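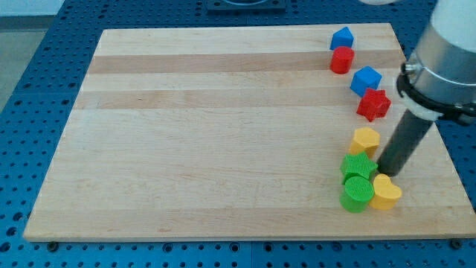
Started sorting the shape blocks again on Friday. Posting as I go, mostly so I can find my own notes later.

The set is plastic, matte, with a bit of texture on the tops. Stars, cylinders, cubes, and the ones with five sides. Red, blue, green, yellow. They live in an old ice cream tub between uses.

I keep them for the after-school table at Uniyal. Kids from prep up to about grade three. Some of them build, some of them line things up, one of them only wants the stars.

The board is pale maple strips glued side by side, with a couple of darker strips running through it. I like the dark ones. The kids use them as roads.

People asked last time where the board came from. It was a benchtop offcut from Ollomska, the joinery place behind the servo. They wanted it gone. I paid with a slab.

Finish is two coats of food-safe oil, sanded between. I went to 600 grit on the top face, which was more than it needed. Plastic slides on it very easily now.

If you're doing one yourself, stop earlier. A bit of tooth in the surface helps when small hands are trying to stand a cylinder up.

It does pick up little marks. I used to sand them out every term. Now I wipe it over and leave them.

On to the sorting. There are three ways I set it up.

By colour is the easiest, and every kid gets it straight away. Red with red, green with green. The youngest ones will do this without being asked.

By shape is slower. A red star and a green star feel like different things to a four-year-old, because the colour gets in first. Give them time and don't correct.

Third way is a line. I put blocks down the right side of the board in a loose curve and ask what could go next. There's no right answer. You hear some good reasons though.

I leave a gap in the line on purpose. Somebody always wants to fill it. Then they have to choose what with.

Question from Manju Maurya: do the house-shaped ones count as pentagons? Yes. Five sides, five corners. A pentagon doesn't need to be regular. Most kids call it the house and that's fine by me.

Manju also asked about the stars. Count the points and you get five, but go around the whole outline and there are ten edges. Good one for the older kids once they've said "five" very confidently.

The cubes get used the most and argued over the most. They stack, so they get taken for towers. If I want a sorting session I ask for towers to wait until the end.

Cylinders roll when they're lying down. Stand them on their ends. I've been under the radiator with a ruler more often than I'd like.

Cleaning: warm water, dish soap, old toothbrush on the tops where the texture holds grime. Rinse, then dry on a tea towel overnight. Not the dishwasher. I tried one from an older set and it went a bit out of shape.

Storage: the tub is okay but the lid has split. I've been looking at the Moreo boxes with the clip sides. Roughly 7 litres would do it with room for the cards.

The cards are just outlines I traced around each block and coloured in. Laminated at the library. Kids match the block to the card. I've lost the green cylinder card, so if it's in your kid's bag please send it back, no drama.

A few of you wanted to know if the blocks are the Vimov ones. Not sure. They came second-hand in January with no box, and I can't find a name on any of them. If you know the set, tell me, because I'd like some spare yellows.

Yellow is always the colour we run short of. I don't know where they go.

Next job is the underside of the board. It needs felt pads before it goes back on the good table. I've got a sheet in the drawer and just have to cut it.

I'll put the card outlines up once I've redrawn the green one. They print on plain A4 and you can trace your own if your blocks are a different size.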